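Tips for Recording Kitchen Tasks With Hand-Held Grippers

I've been recording kitchen chores for a robot learning project since May, and my own kitchen habits have gotten a lot better because of it (my family would dispute this). A few people on the Prarkley board asked me to write up what I do, so this is my list, in no special order. I'm assuming you already have your pair of grippers and have been through the setup sheet at least once.

Clear more than you think you need to. I used to push the mail and the salt shaker over to one side and call it good. Then I'd catch a sleeve on something in the middle of a nice smooth pass and have to throw the whole thing out. Now everything that isn't part of the task goes on the counter before I start, and I wipe the table down while I'm at it. Crumbs under a plate make it rock. You wouldn't believe how much a rocking plate can mess up a simple pick!

Start with fruit. Apples are great, oranges are great, and a firm pear is fine once you've had some practice. Leave bananas for later, and please leave peaches for never. I go through a bag of apples every couple of weeks and the bruised ones go into sauce, which freezes well in muffin cups. Pop them out when they're solid and keep them in a bag.

Wash and dry the fruit first. Store apples often have a slick coating, so I use warm water and a drop of dish soap, rinse well, and rub them with an old cotton towel. Do your plates too. A greasy plate slides around and you end up chasing it across the table with both hands.

Keep the marker cubes clean. I wipe mine with a barely damp microfiber cloth at the start of every session and again after lunch. No glass cleaner, no scrubby sponge. I ruined one set of prints that way and had to wait for Zoreck to send new ones. If a corner of a print starts to lift, stop and fix it right then, and watch that your wrist doesn't wander over a cube while you work. Tracking needs to see those patterns.

Button your cuffs. Loose sleeves drag in things. If it's cold in the room I wear flannel, but the cuffs stay snug.

Go slower than feels natural, but don't stop dead. When I pick up a piece of fruit with two grippers I bring them in from both sides together, let the fingers settle, and then lift. If you poke with one hand and wait with the other, the apple rolls, and you've recorded yourself chasing an apple.

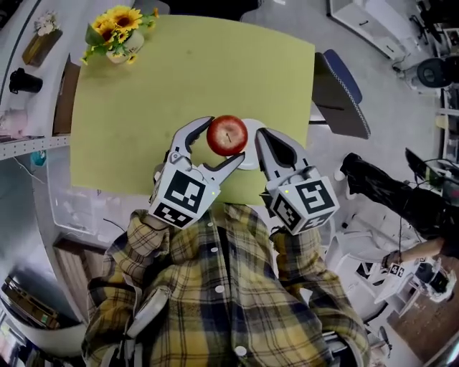

Move the plate between takes, too. I was terrible about this in the beginning. I did almost 200 recordings with the plate in the same spot, proud as anything, and the Skolludholm folks very kindly told me they could use a handful of them. Turn the fruit, shift the plate a few inches, swap to a different plate, come at it from a bit farther away. I change something after every 3 takes now and it keeps me from going on autopilot.

Keep your mistakes, within reason. A fumble that you recover from is worth having, so mark it as a recovery and leave it in. A fumble that ends with the apple on the floor goes in the reject folder. I write the take number on a paper pad next to me, and a plain old pencil beats my phone every time because I can grab it without unlocking anything.

Take breaks! My thumbs give out before my patience does. I do 3 short blocks in a morning with coffee in between, and I put the grippers on charge while I'm drinking it. Long blocks look fine while you're doing them, and then you play back the last part and your hands are all over the place.

Next on my list is folding dish towels, and I have opinions about dish towels already. If you've found a kind that holds a crease, post it on the board.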